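I moved from a Handetti phone to a Femau one in July, after four years. Several people here asked me how it went, so I write it down in pieces. It is long, sorry. (1/15)

First, why I changed. The battery of my old phone was at 71 percent health and the repair shop in Iltville wanted 132 dollars for a new one. For a phone of that age I did not want to pay it. (2/15)

Moving the contacts was easy. Moving the photos was also easy, but slow. I started it after dinner and it was still going when I went to bed. Please keep both phones on the charger while you do this. Mine stopped one time at low battery and I had to start the album transfer again.

The messages were the hard part. The transfer app said "complete", and I believed it. Two days later I looked for a message from last year with an address in it, and that whole conversation was missing. After comparing, I found 376 messages that did not come over. All of them had a voice note attached.

What helped: on the old phone, open each conversation with voice notes, save the notes to the files folder, then run the transfer again with only "Messages" selected. The second time everything came. I don't know if this is the official way. I found it in a forum, written by a person with the same problem. (5/15)

Now the wallpaper and lock screen, which is what most of you asked about. The Femau lock screen can show a different picture in the morning, at noon and at night. You choose a folder and it takes the pictures from there. It does not ask for your location if you set the hours by hand, and I prefer this. 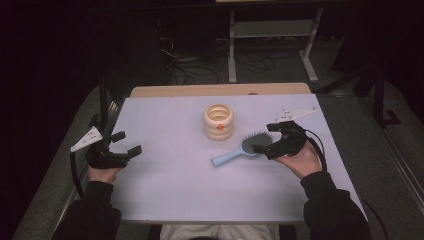 Automatic text color is the setting I would turn off first. The phone looks at your wallpaper and decides if the clock should be white or dark. With a picture that is mostly one pale color it often makes a bad choice. A tabletop like this one, almost white with a little lavender, and a cream ring toy on it, gives the clock nothing to stand out from if the letters are white. Go to Display, then Lock screen, then Clock, and choose the dark color yourself. It takes a few seconds and you will be able to read the time outside.

The other thing in the same menu is "Depth". It puts the clock partly behind an object in your photo. It is pretty, I admit. But on my phone the minutes were covered and I missed a bus -- so now it is off. (8/15)

Brightness. On the old Handetti I had to make a shade with my hand to read anything at noon. The new one I can read in full sun without doing that. At night it goes very low also, lower than I expected, and my eyes are thankful.

Battery: I take it off the charger at seven in the morning and at eleven at night it has between 30 and 40 percent. My use is maps, messages, podcasts and some reading. I don't play games, so please don't ask me about games :) (10/15)

A complaint. The keyboard. I write in three languages every day and the Femau keyboard wants me to change the language by hand each time. The old one understood by itself. I installed the Wongsuwan keyboard, the free version, and it is better, but it forgets my personal dictionary after each update. I had to teach it my own last name two times.

If you use the Wongsuwan keyboard, go to its settings and look for "Export words". Do it before every update. The file is very small and you can send it to yourself by mail. (12/15)

Second complaint, a smaller one. The phone came with 13 apps that I did not ask for. Most of them can be removed if you hold the icon, but the shopping one and the news one can only be "disabled". After I disabled the news one, the left page of the home screen stayed there, empty. You can remove this page under Home screen, Extra pages.

Things I have not tried yet: the paid cloud storage, the pen, the mode for connecting to a monitor. A friend says the monitor mode is good but needs a better cable than the one in the box. I will write when I know more. (14/15)

Would I buy it again? Yes, I think so, at the price I paid. If your Handetti still has a good battery I would wait. If you already changed and your messages are missing, do not erase the old phone -- look at the post about voice notes first. Questions are welcome, I answer in the evening. (15/15)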